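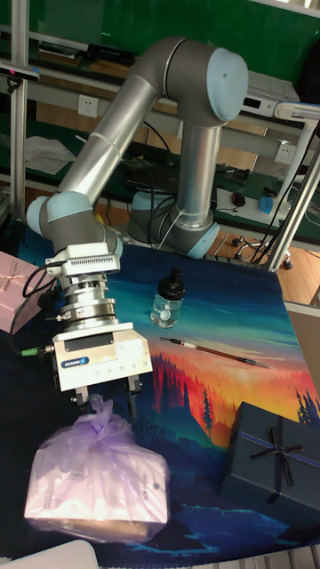 Der Tisch am Donnerstag, kurz vor sechs.

Fliederfarben. Ausgerechnet. Žofie hatte Papier gesagt, dreimal, braunes Papier und Schnur, und jetzt steckt die Schachtel in einer Tüte, durch die man alles sieht. Oben ein Knoten, ein Puschel aus Plastik. Fertig.

Wer war das, fragt sie.

Ebere Lawal hebt die Hand, nimmt sie wieder runter. Ebere Chukwu schaut auf die Uhr. Zwei Eberes in einem Laden, das geht den ganzen Tag so, einer wird gerufen und beide zucken.

Donnerstag, 2. Dezember. Um sieben kommt Ibrahim mit dem Wagen. Bis dahin muss alles zu sein, die dunkelblaue, die rosafarbene, die blasse. Drei Geschenke für eine Frau, die keine Geschenke will. Ekaette Adebisi, Gründerin der Mirura, nach 21 Jahren. Am Telefon hat sie gesagt: keine Rede, kein Kuchen, und wenn ihr mir einen Korb schickt, schick ich ihn zurück.

Also kein Korb.

Die dunkelblaue Schachtel hat eine Schleife, dünn, dunkel auf dunkel. Man muss hinschauen. Da ist der Füller drin, den keiner bezahlen wollte, 790 Kronen, Žofie hat am Ende die Hälfte selbst draufgelegt und sagt es nicht. In der rosa Schachtel die Briefe. Die in der Tüte: weiß nur Lawal.

Was ist da drin, sagt Žofie.

Von Plarnetti.

Von Plarnetti was?

Lawal zuckt die Schultern. Kam so. War schon zu. Ich hab nur die Tüte drum, weil es draußen regnet.

Und das Fläschchen?

Es steht mitten auf der Matte, klares Glas, schwarzer Deckel, ein paar weiße Kugeln darin. Daneben der Pinsel, quer, dunkelrot fast braun, so wie ihn jemand hinlegt, der gleich wiederkommen will. Keiner will es gewesen sein. Žofie schraubt den Deckel auf, riecht. Kampfer. Ihre Großmutter, der Schrank in der Diele, die Wintermäntel bis Februar und dann noch die ganze Fastenzeit. Sie schraubt wieder zu, schnell.

Das gehört ihr, sagt Chukwu auf einmal.

Wem.

Adebisi. Stand auf ihrem Schreibtisch. Den Pinsel auch, damit hat sie die Schilder gemacht, ganz früher, bevor wir den Drucker hatten. Jedes einzelne. Ich hab gedacht – also ich wollte die Karte damit schreiben. Dann konnte ich nicht.

Stille. Draußen der Regen, irgendwo eine Tür.

Žofie denkt an die Schilder. Das große M mit dem Bogen, der immer zu weit nach links rutschte. Das hing noch in der Skanby, als sie da anfing, im Treppenhaus, über dem Heizkörper, und irgendwann hing es nicht mehr. Sie hat nie gefragt, wer es abgenommen hat. Man fragt so vieles nicht, man hat ja zu tun.

Gib her, sagt sie.

Die Karte ist noch leer. Tusche haben sie keine. Lawal findet Tinte, ein Rest, blau, für Stempel, das muss gehen. Žofie taucht ein, wischt ab, taucht nochmal ein. Die Spitze ist hart geworden, sie spreizt sich, gibt dann nach. Was schreibt man. Danke ist zu wenig. Für alles ist zu viel. Zehn vor sieben.

Sie schreibt ein M. Mit Bogen. Der Bogen rutscht nach links.

Chukwu lacht, oder so was ähnliches, und dreht sich weg.

Dann hupt es unten. Ibrahim, zu früh, natürlich zu früh, einmal im Jahr. Alles auf einmal jetzt. Die blaue, die rosane, Vorsicht mit dem Band, nicht am Band! Wo ist die Karte, hier, nein, die ist noch nass, dann halt sie halt in der Hand. Lawal will die Tüte abmachen.

Lass, sagt Žofie.

Aber du hast doch gesagt Papier.

Es regnet.

Auf der Treppe geht das Licht aus, wie immer nach dem zweiten Stock. Sie bleiben stehen, jeder mit seiner Schachtel, und warten bis einer den Schalter findet. Die Tüte knistert. Sonst hört man nichts.

Hast du das Fläschchen, fragt Chukwu im Dunkeln.

In der Manteltasche.

Und den Pinsel?

Žofie fast nach. Stoff, Schlüssel, Glas. Der Pinsel liegt oben, neben der Tinte. Ibrahim hupt wieder, länger diesmal.

Geht schon mal vor, sagt sie, und drückt Lawal die Karte in die freie Hand.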